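Small towns should keep their library branches open in the evening

Irina Olteanu

The Bilholm branch library now closes at five. The council made the change in November and expects to save the cost of one part-time post. I think it was a mistake, and I think other towns looking at the same cut should leave their hours alone.

Most people who work cannot get to a library before five. The bus from the Ruris side of the river takes 40 minutes at that time of day, so anyone who finishes at half past four has already missed it. What remains is Saturday morning, when the two public computers are booked solid and the children's group has the big table.

The council's case rests on door counts. Evening visits averaged 92 a week last year, against 214 in the mornings. I don't dispute the figures. But the evening desk was open for six hours a week and the morning desk for 15, so hour for hour the evenings were busier. That comparison was missing from the report.

A door count also treats every visit the same. Someone returning a novel is one visit. Someone who spends two hours on a benefits form, with a librarian explaining page three, is also one visit. The second kind happens mostly after work - I sat at the next table often enough to know.

Plornon faced the same choice and kept two late evenings, opening an hour later on those mornings to pay for them. It costs the town nothing extra. More than 100 people signed a letter asking Bilholm to try it, and the reply was a single paragraph about budgets.

I would start with one evening, for one winter, and publish the counts by the hour. If the building is empty, close it.
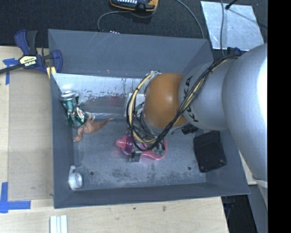
Could a town pay for one late evening without adding staff hours?
It could, by opening later on one or two mornings and moving those hours to the evening, as Plornon did.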